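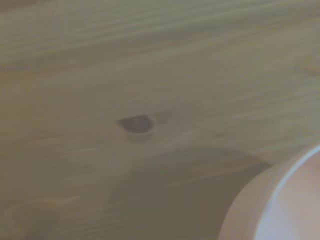
Drernow Board Oil, 200 ml tin

You own a table. At some point you will put a wet glass on it. Drernow Board Oil is for the hours between those two events, and for the rather longer period after the second.

It is a thin, slow-curing oil for bare or previously oiled softwood: tabletops, shelves, benches, the stool everybody stands on. It sinks in, it darkens the wood a shade, and it smells faintly of a hardware store until it cures. We have tried to make this sound more glamorous and given up.

What it does

Slows down water, coffee and the red sauce that gets on everything. It will not stop a determined puddle left overnight. For that you want varnish, or different housemates.

What it does not do

Hide dents. Fill gaps. Turn pine into walnut. We get letters asking about the walnut.

Pine soaks up oil unevenly, and the soft pale wood between the grain lines drinks far more than the lines themselves.

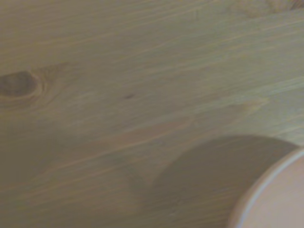
Knots take almost none, so wipe them off early or they stay tacky long after the rest has cured. Old pine that has been scrubbed for years will want a third coat. Give it one and stop there – a fourth just sits on top collecting crumbs.

How to use it

Sand to 180 grit and vacuum up the dust. Wipe on a thin coat with a lint-free cloth, wait 20 minutes, then wipe off whatever is left. Leave it for 6 hours and do it again. Lay used cloths flat outdoors to dry, because oily rags in a heap can catch fire, and that part is not a joke.

Goes with

Planano sanding pads, pack of 6
Tan lint-free cloths
Clola wood soap, for everyday washing (dilute it, please)

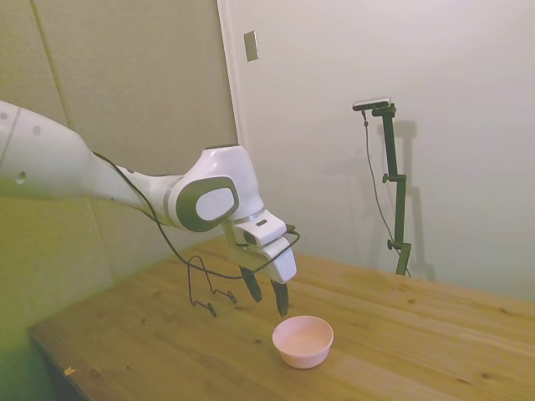 Sizes and stock

200 ml tin: in stock
1 liter tin: back in April
5 liter tin: trade orders only

Our last batch was 3,000 tins, and the lids on it were too tight. The new lids open with a coin. If you still have one of the old ones, use a flat screwdriver and work your way around the rim – going at it from one side bends the lid and gets oil on your shirt.

Page updated January 21, 2018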